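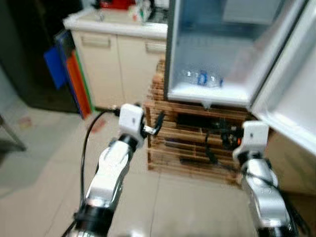

Letterpress at the kitchen table: a few things I've picked up

My first prints were dreadful! Grey in the middle, black round the edges, and one lowercase g that refused to print at all. Most of it came down to small habits, so here are the ones I'd pass on to anybody setting metal type at home.

Start with the type. If it came in a job lot (mine was from a closed print shop in Gondham), wipe every piece with a rag and a drop of white spirit, open a window, and let it dry before you put it in the case. An old soft toothbrush gets into the counters of the a and e. Never use a wire brush – the metal is softer than you think and the face will scratch.

Set your lines a touch tight. When you tilt the stick, the line should stand up by itself but still slide with a push of the thumb. If it wobbles, add a thin space between words, not all at one end.

Lock up on something truly flat. I use an offcut of marble from a worktop place in Trultport. Tighten the quoins a little at a time, going from one to the other, then lift one corner of the forme and press gently all over. Anything that moves will drop out on the way to the press, usually on your foot. 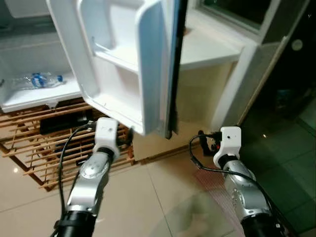 Go easy on ink. You want a thin film that hisses softly under the roller, and if it sounds sticky and wet you've got too much. Akua Issahaku, who taught me at the Ayaaba evening class, has us pull 4 proofs on newsprint before touching the good paper, and I still do it.

Thick cotton paper loves to be slightly damp. Sponge every other sheet, stack them, wrap the lot in plastic and leave it overnight under a heavy book. The difference is wonderful, really crisp blacks!

For a weak letter, paste a scrap of tissue behind the sheet exactly where it prints faint. One layer, then try again.

Clean up the same evening. Dried ink in a 7 point italic is a miserable job, and I've done it twice. Oily rags go flat outdoors to dry, never balled up in the bin.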